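Clarkwood Community Workshop – Frequently Asked Questions

Do I need to be a member to use the benches?
No. Casual visits are fine, pay at the front desk. Members get first pick on Monday nights, thats the main perk.

What are your hours?
Doors open 9 am. Last entry 8 pm, machines off at 8:30. Closed public holidays. April hours are shorter, check the noticeboard.

Where do I park?
Behind the building, off the laneway. Not out front – those spots belong to the bakery and they will tow.

Can I bring my own timber?
Yes. Nails and screws out first please. No treated pine, no painted stuff, no pallets unless Birdie Fitzsimmons has had a look. Max length 300 cm, won't fit round the stairs otherwise.

Can I leave a project overnight?
Small things, yes. Shelf space is by the back door. Label it with name and phone. Limit is 3 weeks, then we ring you, then it goes in the offcuts bin.

Do kids need supervision?
Under 16s need an adult with them the whole time. One adult can look after two kids, no more.

What should I wear?
Closed shoes. Hair tied back. No gloves on the lathe, ever. Saftey glasses are on the hook, grab a pair.

How do I book an induction?
Email or ask at the desk. Gus Castellanos runs the saw one, Wanda Kowalczyk does lathe and finishing. Takes two hours. You can't use the big machines until it's done, even if you're a tradie.

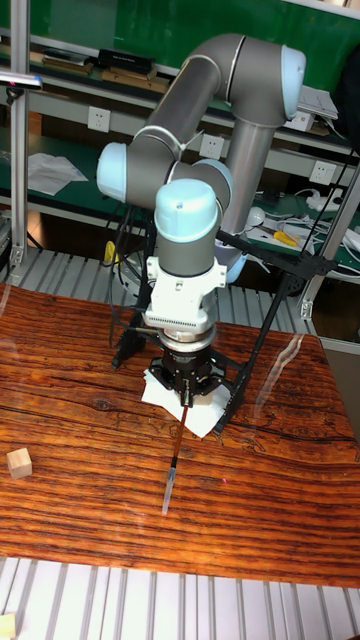 Bring your own pencil and tape to the induction, we never have enough. Tea and coffee are in the kitchen, wash your cup.

What if I have to cancel?
A day's notice gets a full refund. Less than that, we move you to another date once.

Do you sharpen chisels?
Drop them in the blue tub with your name on. Back in a week, usually. Plane blades too. No kitchen knives sorry.

Still stuck?
Call the desk and ask for Mahmoud Tahiri. Extension 173. Mornings are best.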